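2/ Clearing off the long table before we move to the new office. It's a light wood top and it shows every ring, so I want it wiped down before it goes to Bedwood for resale.

3/ Still to deal with: a paper cup upside down on the wood, a black device lying on its side, a white cardboard box behind that. 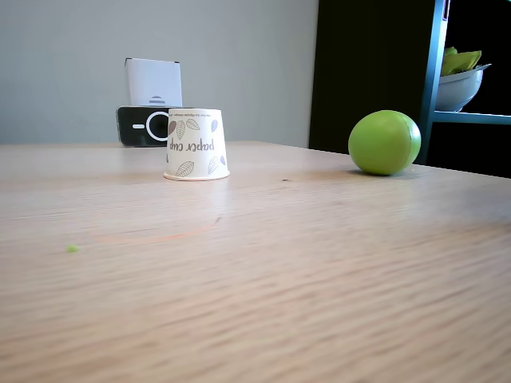
4/ The cups came from Yimyam in September. White with leaves on them and "paper cup" in script, in case anyone wondered. We bought 2,000 and have 17 sleeves left. They go in the kitchen crate.

5/ Cables are next. I'm sorting them by plug and tying each one before it goes in a bag. Anything with no match by tonight goes to recycling.

6/ The whiteboard stays up until last. Somebody's red writing is still on it and I need to ask before I wipe it. Magnets go in an envelope.

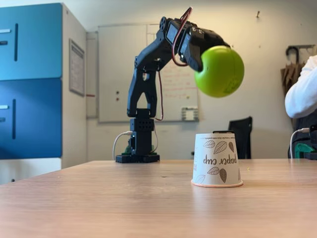 Chairs get wrapped in pairs. The Lukmont van has room for 3 crates and the table, so the chairs may need a second trip.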